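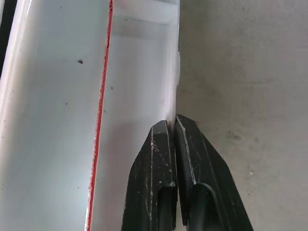 # Divided tray gets a price, still no proof it tidies anything

November 19, 2018

Pratum, the housewares shop on Plurkard Street, has put a new divided tray on its shelves and is calling it the end of the messy drawer. The white plastic tray, sold under the name Illura, has two long channels, one wider than the other, with a thin wall between them. A bright red strip runs along the top of that wall. The price is $30.

That is a lot of money for a tray. The shop says buyers are paying for "a system," and the leaflet at the counter promises that a household will save 900 minutes a year once its pens, batteries and tape are sorted. The leaflet doesn't say who timed this, or how long these people were spending on tape before.

The red strip gets a paragraph to itself. According to the leaflet, it "guides the hand" to the correct side. Up close the strip looks a little rough along its length, with small white flecks in it, and it is hard to see what guiding it does that the wall underneath doesn't already do. The narrower channel also has a white ledge across it. The leaflet calls this a "rest" and leaves it there.

Small dark specks show up against the white in both channels. A pale tray is a strange pick for a drawer full of pencils, and the care instructions run to one line: wipe as needed.

Pratum has been here before. In February it brought out a set of stacking bins with much the same language, and those were marked down before summer. A few are still by the door. The shop says the tray is a different kind of product and that early interest has been strong. It gave out 69 trays to regular customers this fall and says the response was positive, but it would not share the comments or say how many people answered.

Vasiliauskas, the hardware store across the street that has been open since 1899, sells a plain drawer tray with no strip and no leaflet for less than a third of the price. The clerk there said sales had not changed and that most people who come in for a tray measure the drawer first – advice that applies to the Illura as well, as it comes in one size and the box gives no dimensions.

Pratum will take returns on the tray through the end of February with a receipt. Trays that have been used will be exchanged for store credit only.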